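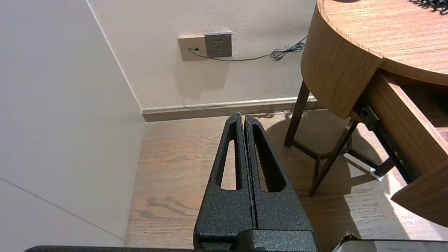 Ein Zimmer ohne Telefon sei kein Hotelzimmer, sondern eine Kammer mit Schlüssel, heißt es in einem Leserbrief an die Fachzeitschrift Prandodel. Die Gegenmeinung findet sich in derselben Ausgabe.

Das Zimmertelefon (auch Gästetelefon) ist ein Fernsprechapparat in Beherbergungsbetrieben, der als Nebenstelle an die Telefonanlage des Hauses angeschlossen ist. Es dient vor allem der Verbindung mit der Rezeption und anderen Zimmern sowie dem Absetzen von Notrufen.

Geschichte
In frühen Anlagen wurde jedes Gespräch von Hand vermittelt. Im Hotel Morelli saßen dafür 2 Kräfte an einem Klappenschrank mit 74 Anschlüssen. Mit der Selbstwahl entfielen diese Stellen. Die Gebühren erfasste nun ein Zähler am Empfang, der bei der Abreise abgelesen wurde. Mit der Verbreitung des Mobiltelefons gingen die Einnahmen aus Gästegesprächen stark zurück.

Technik 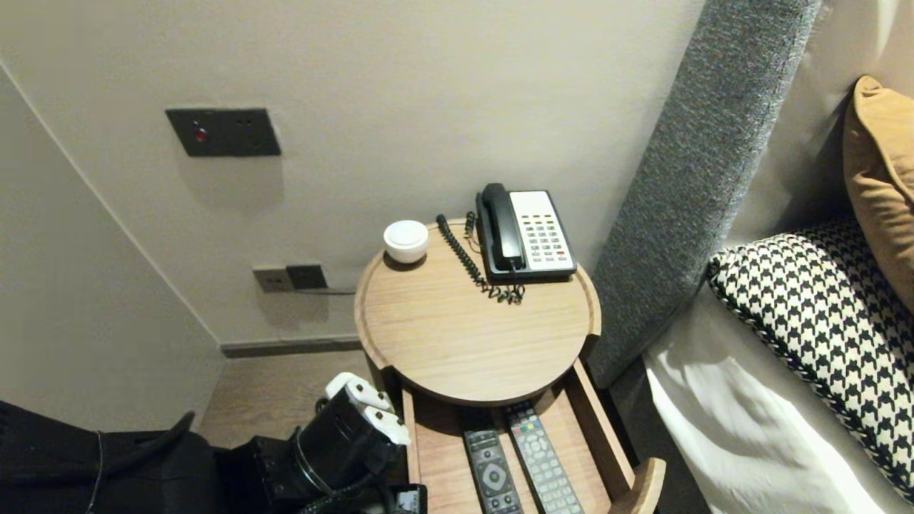 Üblich sind analoge Nebenstellen, in neueren Häusern auch IP-Telefonie. Die Zimmernummer entspricht meist der Durchwahl, bei Bedarf mit vorangestellter Kennziffer. Anlagen wie die Broltent 4 verwalten bis zu 2.000 Teilnehmer und sind mit der Hotelsoftware gekoppelt. Beim Einchecken wird die Amtsleitung freigeschaltet, beim Auschecken gesperrt. Weckrufe werden automatisch ausgelöst; bleibt der Anruf unbeantwortet, erhält der Empfang eine Meldung.

Heutige Verwendung
Manche Betriebe haben die Apparate abgeschafft und verweisen auf Apps oder Kurznachrichten. Die Hotelgruppe Broseo behielt sie in allen Häusern bei und begründete dies mit der Erreichbarkeit im Notfall.

Siehe auch: Nebenstellenanlage, Weckruf, Haustelefon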